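Subject: Re: [slowtrips] Randow - harbor or up the hill?
Date: April 2019

Hi all, back from Randow with a sunburned nose and opinions.
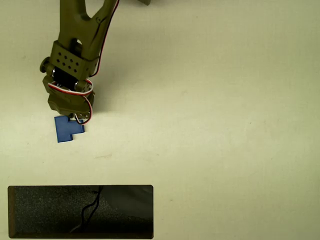

*Olive-green arm, with the red-and-black cable down its right side.*

I've left the original question in so you don't have to dig for it:

> We're thinking of five nights in Randow with my mother, who is fine
> on the flat but not happy on stairs. Is the harbor worth the extra
> money? Every hotel down there seems to cost double what they want
> up in the old town, and then there's Larko across the bay, which
> looks cheaper still, but I can't tell from the map if the ferry is
> a real ferry or one of those summer things. Also, does anyone know
> the Courtois? The website has eleven pictures of the lobby and one
> of a bed.
>
> We would not have a car.

OK, so. With your mother in mind I would pay for the harbor, and I say that as somebody who has always stayed up the hill and been smug about it. The old town is lovely and the rooms are cheaper, but the only way up that isn't a taxi is the long staircase behind the fish market, and the handrail gives out halfway. There's a little bus. It runs when the school is open and stops after supper, so if you like eating late (we do!) you're walking or calling a cab. The cab was 13 euros each way when we took it, and we took it a lot.

The Courtois is the yellow one at the quiet end of the quay, past the boat fuel pump. We stayed three nights and then moved, but only for the sake of trying someplace else. The lobby really is that big. The beds are fine, on the firm side, and the elevator goes to every floor except the top one, where you get out and climb a half flight. So ask for anything but the top. They'll try to sell you the top as an upgrade on account of the terrace, and the terrace is nice, but you can get the same view from the breakfast room with a cup of coffee in your hand.

Ask for the back too, if anyone in your party sleeps lightly. The front rooms look right over the water and the delivery trucks come along the quay before it's light. I liked it, I like hearing a town get going, but my other half put a pillow over his head and didn't speak until lunch.

Price: we paid more than 100 a night for a double with breakfast, and that was before Easter. I'd expect it to climb from there. If you write to them directly instead of using one of the booking sites they may throw in the breakfast, which otherwise gets added at the end. Get that in the email. Ours was not in the email and we had a polite little conversation at the desk.

Now Larko. Yes, it's a real ferry, it goes all year except when the wind is wrong, and the crossing takes 40 minutes. The boarding ramp is wide and pretty flat, and there's indoor seating on the lower deck, so your mother would be OK there. Staying in Larko and coming over every day would wear me out, though. The last boat back leaves before dinner is really under way, and you'd spend the whole trip looking at your watch. I'd go over once, have lunch, look in at the church (the date over the door is 1471 and the door itself looks it) and come home on the middle boat. The place to eat is the one with the blue awning, left off the ramp. Fried sardines, a carafe of the white, done. Take cash! The card machine had a napkin taped over it and I don't think that was a new napkin.

We did look at two guesthouses in Larko in case we ever go back for longer. Both had steps up to the front door, four at one and more at the other, and neither had an elevator. Sweet rooms, and the second one had a lemon tree in the yard that I'm still thinking about. For a pair of good knees in September I'd book it tomorrow.

A few other odds and ends:

- The airport bus stops at the top of Randow first and then at the harbor. Stay on. We got off with everybody else and had to drag the bags down.
- The promenade is flat and paved the whole way from the fuel pump to the little beach, with benches. The beach is pebbles. Bring shoes you don't love.
- If you see day trips to Drakum advertised, the gardens are great but it's terraces the whole way, and the "step-free route" the leaflet mentions was a gravel service road with a chain across it when we were there.
- Monday is a dead day for restaurants on the harbor. The pizza place by the bank opens, and it's decent.

Somebody asked last year about coming in December and I never answered, sorry. I haven't done it myself. The woman at the Courtois desk told us they close after the first week and open up again for New Year's, so I'd check before buying flights.

One question back to the list while I'm here: has anyone stayed in that new place in Drakum, down by the lower gate? It had scaffolding on one side when we walked past, but people were having breakfast outside, so I guess it's open. We're thinking of two nights there in the fall and I'd like to know if the rooms at the back get any sun.

And to the original poster, if you want the Courtois's email address let me know off-list. The one on their website bounced for me and I had to use the one printed on the bill.

Oh, and pack a light sweater for the ferry, even in June.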